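What Are We Saving It All For?

I was on the phone with my friend Beatriz Morais last week, and somewhere between her mother's knee and my leaking gutter she asked me when I had last given an hour to somebody I didn't know. I laughed, and then I had to think, and then I kept thinking for a good long while (I was still at it while peeling the potatoes).

I'm 66 now, and when I was young we were always being told that the young would fix things. Well, we were the young! We did some of it, I suppose, and then came jobs and mortgages and new curtains, and the circle we cared about got smaller and smaller until it was about the size of our own kitchen table.

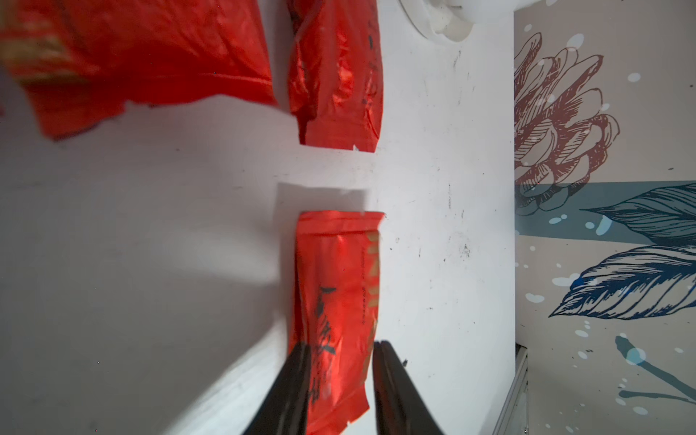 Photo: Beatriz Morais

Beatriz is 30 and she reads aloud on Saturday mornings to children whose parents work weekends. She started in January with two little boys and a borrowed rug, and she tells me she was terrified. I would have been too - children can tell straight away when you're bored.

So I've signed up to go along with her. I have no plan to change 1,000 lives, and my reading voice is a bit croaky these days, but I can do a decent bear and a very good grandmother. If you have a free hour and a neighbor you've never spoken to, maybe go and knock. And do write and tell me how it went, I read every letter, even the long ones.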